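Warum trinken wir eigentlich alle aus derselben Tasse?
Projektbericht im Wahlpflichtkurs Alltagskultur, von Noura Karam

Geteilt: 18 Mal · 6 Kommentare

Angefangen hat das Ganze bei meiner Oma in Harum. Sie hat bestimmt genug Tassen für einen kleinen Reisebus, aber morgens steht immer dieselbe auf dem Tisch, eine weiße mit abgeplatztem Goldrand. Als ich einmal aus Versehen daraus getrunken habe, hat sie nichts gesagt, aber so geguckt, dass ich sie ganz schnell abgewaschen und zurückgestellt habe. Und da dachte ich: Das wird mein Thema!

Meine Frage war also, wie Leute zu ihrer Lieblingstasse kommen und was passiert, wenn jemand anders sie benutzt. Unser Lehrer fand das zuerst ein bisschen dünn (er hätte lieber etwas über Märkte gehabt), hat mich dann aber machen lassen, unter der Bedingung, dass ich eine richtige Umfrage mache und mir nicht nur Geschichten erzählen lasse. Die Geschichten waren am Ende trotzdem das Beste.

Wie ich vorgegangen bin

Im November habe ich einen Fragebogen verteilt, in der Schule, im Treppenhaus bei uns in Lomeck und im Café Munshi, wo ich ihn neben die Zuckerdosen legen durfte. Zurückbekommen habe ich 62 Bögen. Dazu kamen sechs längere Gespräche, die ich mit dem Handy aufgenommen und danach abgetippt habe. Abtippen dauert übrigens ewig, das sollte man wirklich in den Zeitplan schreiben. In meinem stand dafür ein Nachmittag.

Auf dem ersten Entwurf vom Fragebogen stand noch »Besitzen Sie eine Lieblingstasse? Ja/Nein«, und beim Testlauf in meiner Klasse haben fast alle Ja angekreuzt und dann nichts mehr geschrieben. Also habe ich umgestellt und gefragt: »Aus welcher Tasse haben Sie heute getrunken, und warum aus der?« Plötzlich kamen halbe Romane, teilweise auf der Rückseite weiter.

Was die Leute erzählt haben

Das Aussehen war gar nicht so wichtig, wie ich vermutet hatte. Viel öfter ging es darum, wie sich der Henkel anfühlt, ob die ganze Hand durchpasst oder nur zwei Finger, und ob der Rand dick oder dünn ist. Eine Nachbarin hat mir einen richtigen Vortrag über dicke Ränder gehalten (sie ist strikt dagegen, Tee schmeckt ihr daraus nach Suppe). Andere hängen an ihrer Tasse wegen der Person, die sie verschenkt hat, auch wenn sie das Motiv selbst ziemlich scheußlich finden.

Spannend fand ich die Sache mit dem Aufbewahren. Wer seine Tassen im Schrank stapelt, nimmt oft einfach die vorderste, und die vorderste ist die, die zuletzt aus der Spülmaschine kam. So wird manchmal eine Tasse zur Lieblingstasse, ohne dass sich jemand dafür entschieden hat. Bei Leuten mit Haken oder Tassenbaum ist das anders, da sieht man beim Aussuchen alles auf einmal und greift eher nach Farbe.
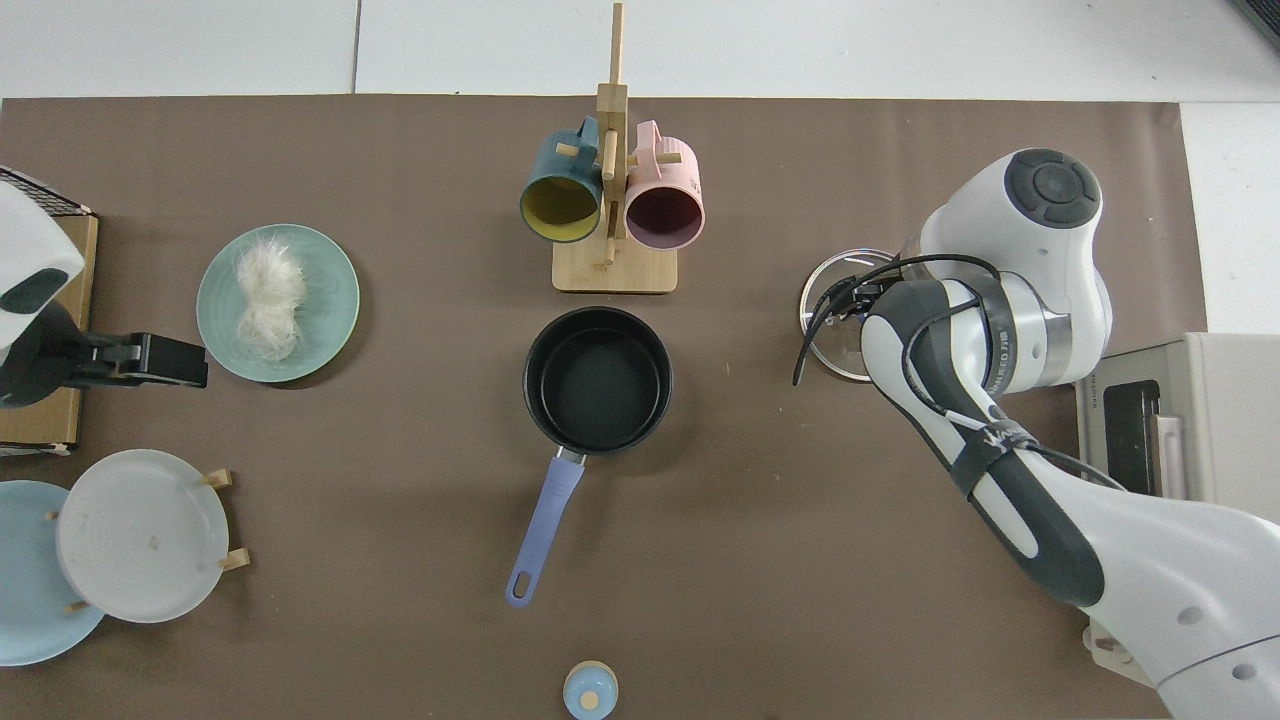
Seite 18

Ein Tassenbaum aus hellem Holz braucht nicht viel Platz, und zwei Tassen, die so verschieden sind wie eine dunkle türkisgrüne mit senfgelbem Inneren und eine blassrosa gerippte, verwechselt auch im Halbschlaf keiner. Genau das haben mir mehrere Familien als Trick verraten: jedem seine Farbe, dann gibt es keinen Streit. In einer WG in Dekstead, mit der ich telefoniert habe, gilt das sogar als Hausregel. Wer die falsche Farbe nimmt, muss den Abwasch machen.

Und damit zum Streit! Ich hatte gefragt, wie schlimm es auf einer Skala ist, wenn Besuch die eigene Tasse bekommt. Die meisten haben ganz tapfer »gar nicht schlimm« angekreuzt und dann im Textfeld darunter erklärt, wie sie es verhindern. Lieblingstasse vorher wegräumen, schon mal selbst daraus trinken, Besuch mit den »guten« Tassen ablenken — alles dabei. Mein Onkel hat seine in der Werkstatt hinter den Schrauben.

Was nicht so gut gelaufen ist

Die Bögen aus dem Café sind schwierig auszuwerten. Dort trinkt man ja aus fremden Tassen, und ein paar Leute haben meine Frage auf die Cafétasse bezogen. Ich habe sie trotzdem mitgezählt und in der Tabelle im Anhang markiert. Außerdem haben fast nur Erwachsene und meine Mitschüler geantwortet, kleine Kinder fehlen komplett, dabei sind die mit ihren Bechern vermutlich am strengsten. Und das Alter hätte ich in Gruppen abfragen sollen, bei der offenen Frage stand einmal »alt genug«.

Beim nächsten Mal würde ich die Gespräche bei den Leuten in der Küche führen. Am Telefon wollten mir alle ihre Tasse zeigen und mussten sie dann mühsam beschreiben, und beim Abtippen wusste ich oft nicht mehr, welche gerade gemeint war.

Meine Oma hat den Bericht übrigens schon gelesen, mit Bleistift in der Hand. Sie möchte festhalten, dass der Goldrand nicht abgeplatzt ist, sondern abgenutzt.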